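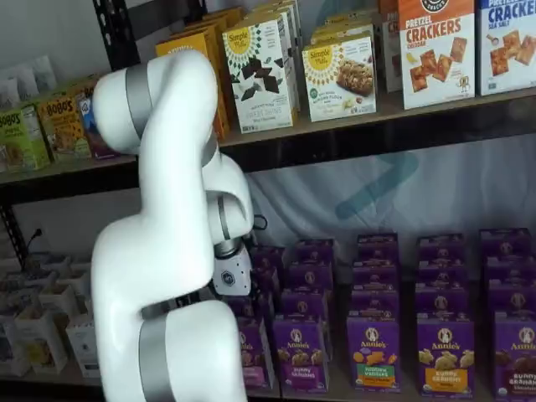
A store that cannot keep its own labels straight has no business buying an arm to stock its shelves, Josiane Texier wrote in response to our February position on equipment planning, and the money would be better spent on wages and a decent stockroom. Her letter was brief and drew more replies than the paper it answered. It deserves a full response, as it is right about the order of things and, in our view, wrong about the conclusion.

The Besnard group of grocers has been asked to decide whether its next equipment plan should include robotic arms for shelf work. The proposal before the members covers two arms, to be placed in the packaged food aisles of separate stores. Some members would like to approve the purchase at once. Others would like the subject to go away. We believe that both groups are looking at the wrong line of the budget.

The price of an arm is the easiest number to obtain. A supplier will put it in writing within days, and it will stay fixed for the length of the quotation. The costs that decide whether the purchase was wise are harder to see. They include the shelving, the power supply, the software service, the hours of staff who must learn to work next to the machine, and the time during which a stretch of aisle sells nothing. In the draft plan, these items share a single line marked "other." A plan written in that way should be returned to its authors.

Consider the ordinary case of one brand of crackers in several flavors. The cartons may share a size and a main color, with the flavor given only on a small strip. A clerk with a week of experience sorts them without thinking. A machine must be able to tell them apart every time, including when a box has been turned by a customer or pushed back behind its neighbor. Whether it can do so depends on the product list, the lighting and the way each shelf is laid out.

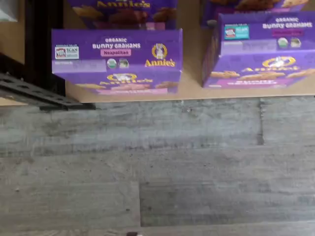 All of that must be prepared before the equipment arrives, and preparation is work for which someone has to be paid. The Dredus store learned this with a much simpler purchase. When it replaced its shelf scanners, the devices were delivered on time and then waited in their cartons while staff corrected 170 product records by hand. Those hours had not been budgeted. They were taken from the evening shift, and the accounts for that season still show them as ordinary labor. Anyone reading those accounts today would conclude that the scanners cost what the invoice says.

Joon-young Um has argued that delays of this kind are an argument for buying sooner, on the ground that a store will never clean up its records until a machine forces it to. There is some truth in this. Deadlines do concentrate attention. Still, a purchase order is an expensive way to set a deadline, and a manager can require an accurate product list without one. We would ask that each store complete that task first and report the hours it took. The figure would be useful even if no arm were ever bought.

The second weakness of the draft plan concerns time. It assumes that the equipment will serve for five years and divides the price accordingly. The arm itself may well last that long. The gripper, the cables and the software agreement will follow schedules of their own, and packaging changes more often than any of them. Feto, which supplies a good part of our members' packaged goods, sends out new carton artwork whenever it sees fit and is under no duty to warn us. Every change of that kind has to be checked.

Date rotation should be treated in the same manner. Members who favor the purchase often mention it as an expected benefit, and a machine that placed the oldest stock at the front without fail would indeed reduce waste. Yet the printed date may be on any side of a carton. Its type may be faint, and its format differs from one maker to the next.

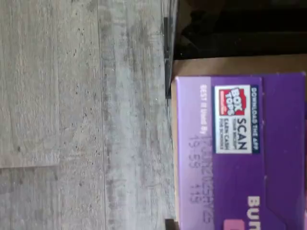
A buyer should therefore insist that reading dates be priced and tested as a separate function, with its own terms of acceptance. If the supplier will not quote for it, the expected savings must come out of the plan. We would apply the same rule to night operation, to damaged cartons and to items that have fallen to the floor. A benefit that no supplier will put in a contract should carry a value of zero in the budget.

What, then, should members approve? Our recommendation is a trial in one store, under a lease, with 200 products chosen by the store manager and not by the supplier. The Skitivness branch has offered its space, and its shelving has already been measured. Training hours should appear on a line of their own. So should the cost of ending the lease early, a clause that Brunello Piras has rightly asked to see in writing before any vote is taken.

We part from Josiane Texier on one point only. Wages and equipment are presented in her letter as rivals for the same money, and in a poor plan they are. A sound plan would state which tasks the arm is to take over, which remain with the staff, and where the hours released will go. The present draft does none of this. Until it does, members should vote to send it back, and the second arm should be struck from the plan altogether.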